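Misaki Miyazaki
Thu 24 May

People keep asking me whether a machine can do the laundry yet. I spent 18 years running the finishing room at a commercial laundry in Prundton and I still consult for two of them, so I'm going to answer it in one place and then link to it.

Short version: washing and drying, yes, decades ago. Flat sheets, yes, if you own a building to put the machine in. Your own basket of mixed clothes, folded and put away, no.

Start with the flat stuff. A big ironer line takes a wet hospital sheet at one end and gives you a pressed, folded sheet at the other. People still stand at the front and clip the corners. There are machines that find the corners too, and they work pretty well on sheets that are all one size.

The plant I know best does 2,608 sheets on an ordinary weekday. Two people feed, one person stacks. Before the line went in it was a lot more people than that, and their wrists were wrecked. I don't miss it.

Now try giving that line a pillowcase with a button on it. It jams. Try a fitted sheet. We fold fitted sheets by hand, same as you, and ours don't look any better than yours.

Towels are the next step up. We had a Plilix towel folder on trial last October. You lay the towel on the belt, it measures it, folds it, drops it on a pile. Good machine. It rejected anything with a loose thread longer than a finger, and hotel towels are mostly loose thread.

We logged the rejects for the whole trial: 849. All of them had to be picked up, looked at, and folded by a person who was supposed to be doing something else. The sales sheet had no line for that.

Someone replied asking about the home folding machines that were going to be in every closet. I've used one. You clip each shirt onto it by hand. By the time you've clipped a shirt properly you've done most of the work of folding it.

That's the part outsiders get wrong. Folding is a few seconds. The slow part is taking one thing out of a heap, working out what it is, turning it right side out, and finding the shoulders. A heap of laundry has no shape. Every time you pull on it, it's a different heap.

I timed this once with a new hire, a quick worker. A mixed load, nothing fancy. More than half the time was gone before she made the first fold. She didn't believe me until I showed her the sheet.

Question from Hirano, who I used to work with: what about robot arms? You've all seen the videos of two arms folding a T-shirt. I've seen one in person, at a demo day at Purkico. It folded the T-shirt fine. Then it folded the same T-shirt again.

I asked if I could hand it something from my bag. They were nice about it and said yes. I gave it a cardigan. It got hold of one cuff, lifted, and held the whole thing up in the air for a while. Then an engineer pressed a button and gave me my cardigan back.

I'm not making fun of them. The year before, it couldn't do the T-shirt. And they told me straight out that it doesn't know knits yet, which I respected more than anything in the video.

Knits are hard for a reason. A dress shirt has seams and a collar and it holds a line. A sweater stretches where you grab it. Pick it up by the hem and the hem gets longer. Pick it up by the shoulders and you get little points that stay there.

How I do a sweater, for anyone who wants it: lay it flat on something with some grip, front up. Smooth from the middle out with your palms, no pulling. Tuck the sleeves so the body is close to a rectangle. Then fold the hem up to the neck, or in thirds if your drawer is short.

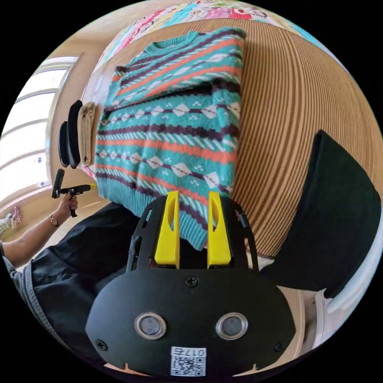 Ribbing is where I'd watch any machine closely. It springs back. You set the hem down straight, let go, and it creeps in. A person feels that and nudges it without thinking. A gripper has to be told, or shown enough times.

A pattern with bands across it helps you, by the way. You can see right away if one side has ridden up. With plain black you're going by touch, and black under bad light is the worst job in the room.

Cost, since two of you asked. The trial quote for the towel folder came to $215 a week on lease, before service calls. For a plant with enough towels, fair. For a family with one hamper, no.

If I had to guess what comes home first, it would be something that sorts. Darks, lights, towels, socks in a bin. I'd buy that. I wouldn't need it to fold anything.

Socks I'll do another day. I have opinions about socks.

Going offline now, I have a load in the dryer and it's mostly my husband's work shirts.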